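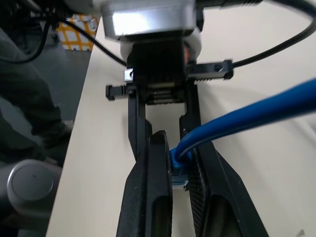
The blue one, plug end down.

Diary > June > The cupboard under the stairs

Up at six with the idea that I would do the network cable before breakfast and have the rest of the day to be pleasant in. It is now ten past nine in the evening and I am writing this at the kitchen table with a plaster on my thumb.

The trouble is the cupboard. Everything that came with a lead has at some point been put in there by a person who meant to come back. I took out the ironing board, the good suitcase, the bad suitcase and a carrier bag of chargers for telephones we no longer own. Margareta rang while I was sitting among them and asked whether I was busy. I said I was upgrading the infrastructure. She said she'd ring back when I was normal.

Alina's theory is that the box in the hall never liked the study. My theory is that the old cable has been shut in the door for 3 years. It had a flat place in it like a trodden worm. I have kept it, naturally. It's in the carrier bag with the chargers.

I do like the plug on an Ethernet cable. Clear plastic, so there is nothing to hide, and those gold contacts in a row at the tip, very fine, like the teeth of a comb for a mouse. The blue boot behind it is a different matter. It is there to stop the cable bending too sharply where it goes in, and I accept that, but it also sits over the little tab you have to press to get the thing out again, and I press it the way one presses a doorbell at a house where they're pretending to be out. Hence the thumb.

Gopinath came at lunch, ate 2 of my sandwiches and told me that I should have bought a longer one. I told him I had measured. He asked what with. I had measured with my arms, going along the skirting board sideways, and Mostafa next door had seen me through the front window and waved.

Anyway it reaches, provided the desk stays where it is now, which is across part of the doorway. Alina gets through by turning slightly. I have told her it's temporary and she has written the word on the calendar, against the whole of June.

The invoice from Sesora came by the afternoon post, number 1252, for the cable and a packet of clips I don't remember ordering. The clips are white. The skirting board is cream. I put them in the cupboard.

Must ring Margareta. Must find out where the ironing board used to go, as it no longer fits.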